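Miércoles, 12 de julio de 2023

Me he levantado tarde y he desayunado de pie. Hoy tocaba recoger la cocina, que llevaba desde el domingo sin que le hiciéramos caso de verdad. Zsófia se ha ido pronto a la oficina de Sidus y me ha dejado una nota con lo que faltaba: pastillas para el lavavajillas, leche, bolsas de basura. Debajo había escrito «y lo de los aperitivos», subrayado dos veces.

Lo de los aperitivos es que se acumulan bolsas a medias por toda la casa. He empezado por la encimera. 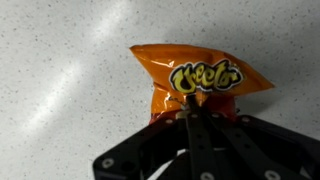
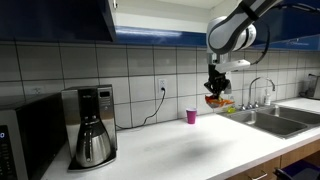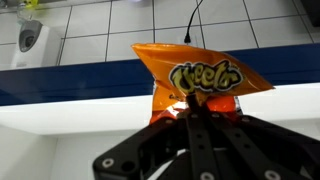 La bolsa naranja, arrugada, en la cocina.

¿Dónde se tiran las bolsas de aperitivos vacías? Van al contenedor amarillo, con los envases de plástico y las latas, aunque por dentro lleven una capa plateada. Conviene sacudir antes las migas en la basura normal. No hace falta lavarlas.

Lo he mirado en el folleto del ayuntamiento que tenemos en el cajón de los manteles, porque Zsófia decía que iban al amarillo y yo llevaba años echándolas al resto. Tenía razón ella. Se lo he escrito a mediodía y me ha contestado con un pulgar.

Después he vaciado el armario de la despensa entero y lo he puesto todo en la mesa del comedor. Ha salido más de lo que esperaba. Dos paquetes de galletas Suvia abiertos, uno de ellos blando del todo. Una lata de garbanzos con la etiqueta medio despegada. Tres bolsas de arroz empezadas, que he juntado en un bote. Una caja de barritas Fitex que compré en invierno, cuando iba a correr, y que caducó en marzo; las he tirado sin probarlas. El té lo he dejado donde estaba, que Zsófia lo tiene ordenado a su manera y luego no encuentra nada.

He fregado los estantes con agua caliente y un chorro de vinagre. El de abajo tenía una mancha pegajosa de miel que me ha costado un buen rato. He cambiado también el papel del fondo, el de rayas que sobró del dormitorio. No queda recto en la esquina, pero con los botes delante no se nota.

Para las bolsas abiertas he usado pinzas de la ropa. En Sheehan, la ferretería de la esquina, venden unas de cocina, más anchas, pero piden 13 euros por el juego y me ha parecido mucho para cerrar patatas. De momento, pinzas de la ropa. Las he puesto en un vaso dentro del armario para que estén a mano.

Al volver del contenedor me he encontrado a Ailbhe Hennessy en el portal con el carro de la compra. Le he ayudado a subirlo y hemos hablado un rato en el rellano. Dice que en septiembre le cambian la cocina y que regala los armarios viejos si alguien los desmonta. He quedado en medir el hueco del lavadero. Lo he medido luego: 742 milímetros de ancho, así que el de dos puertas no entra y el estrecho quizá sí — tengo que preguntarle el fondo.

He comido tarde, una tortilla y lo que quedaba de la ensalada de ayer. Por la tarde he bajado al supermercado con la nota. Más de 40 euros, con el detergente y el café, y se me ha olvidado la leche. He vuelto a por ella antes de cenar.

Zsófia ha llegado a las ocho y ha abierto la despensa antes de quitarse los zapatos. Le ha gustado. Ha preguntado por las barritas y le he dicho la verdad. Luego ha movido los botes de legumbres al estante de arriba, porque dice que abajo los tapa el arroz, y ha quedado mejor.

Hemos acordado una cosa: no abrir una bolsa nueva mientras haya otra del mismo sabor abierta. Lo he apuntado en la pizarra de la nevera, junto al teléfono del fontanero.

Mañana, el cajón de los cubiertos y descongelar. Y preguntar a Ailbhe lo del fondo del armario.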